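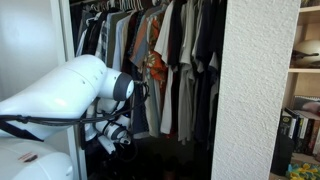 Shirts in a walk-in closet, one rail, mixed colors.

Bedivus Closet Rail Set

The Bedivus is a hanging rail set for people who keep most of their shirts on hangers. It comes from Flistetti and is packed at our Kurnport warehouse. One set fits a single closet opening.

In the box
Steel rail in two sections, adjustable
4 wall brackets
4 spacer rings
Screws and wall plugs
Paper drilling template

The rail slides to length and locks with a hex key (included). Fix the brackets to studs where you can. The wall plugs are for drywall and should not be used in plaster. Leave enough depth behind the rail for a hanger to turn freely, or sleeves will catch on a sliding door.

Long sleeves need more drop than most people allow. A plaid shirt hung at the front of the row can reach to knee height, so measure your longest piece before you mark the wall. A low wire shoe rack still fits underneath, and boots can stay on it. 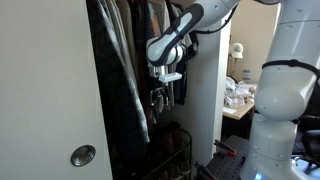 Nkechi Garba wrote to us that she would put the brackets closer together than the template shows if you own a lot of heavy jackets. Hers sagged a little in the middle until she moved one over.

We have since added a second set of marks to the template for heavy loads. Sets from the April batch onward have it. If yours is older, ask us and we will mail the new sheet.

Sorting the rail
The spacer rings clip over the rail and divide it into sections. Patterned shirts can go in one, grays and olives in the next, black at the end. Full-length items hang best where there is nothing on the floor below.
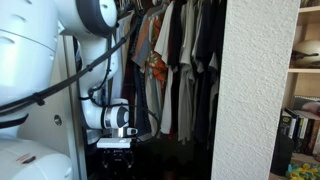 Rings can be moved without taking the rail down. Squeeze the tab and slide. Extra rings are sold in packs of 3, and the same rings fit the older Isah rail.

Finish: matte white or black
Cycle test: ring clip opened and closed 2,000 times
Care: wipe with a dry cloth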